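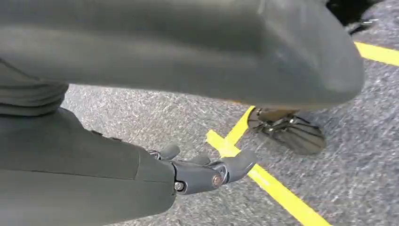

Cut foliage is the part of our trade that gets the least attention, so I am putting some notes up for anyone thinking of planting it. I grow eucalyptus for florists near Pemalgate. The first question from buyers is always colour. They want a dull, matte grey, close to the grey fabric in the photo, with none of the shine you get on a young green leaf. If it looks glossy they leave it.

We started with 700 plants on the lower field at Drornard. They went in as small plugs through ground cover. Bigger pot plants cost more and rocked in the wind, and I would not buy them again.

Spacing was my mistake. I went by the nursery label, which is meant for gardens. For cutting you can plant closer, but leave one path in every bed wide enough for a person with an armful.

First year, no cutting at all. We took the tops out in the second spring to keep them low and bushy. A few plants sulked and never caught up.

Do not cut soft tips. They flop in the bucket within hours and the florist will remember. Bend the end of the stem. If it springs back it is ready. If it stays bent, leave it on the plant.
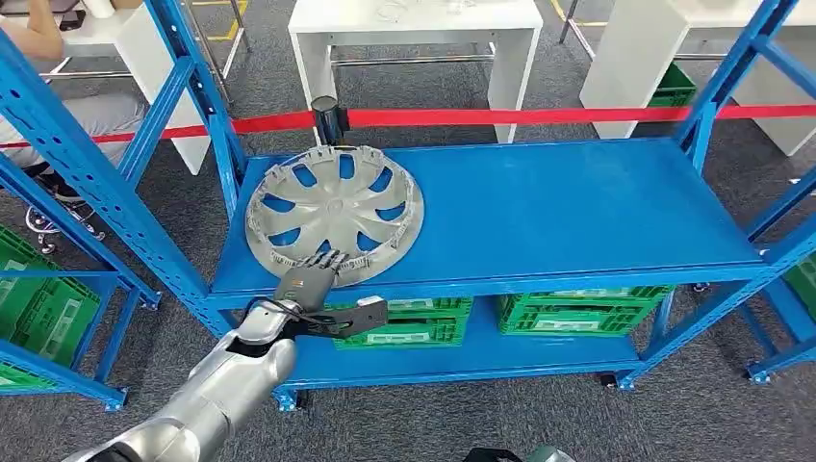
DRORNARD, September – Copied from last year's notebook. First proper cut off the lower field. 858 stems on the first morning, nearly all sold to Aitken. They took two lengths and turned down anything with spotted leaves.

Spotting was worst in the bottom corner where the air does not move. We have since taken out the hedge on that side. Too early to say if it has helped.

By the end of the season we had sold 2,071 bunches. That paid for the plants and the ground cover, but not my time. I had hoped for better, and the late frost did not help.

On price, the imported stuff is cheaper and I can't match it. What I can do is cut in the morning and have it in the shop the same afternoon. Some florists will pay for that and some won't. I stopped ringing the ones who won't.

A few people asked about Girnetero. I have tried one box of their flower food. Foliage doesn't seem to need it. Clean water and clean buckets did just as well for us.

Next job is beating up the gaps in the top two beds, then weeding. Will post again once we have started cutting.

Llinos Lougher
04/06/2018

Filed under: Growing for market, Foliage

Contact | © Llinos Lougher | Back to top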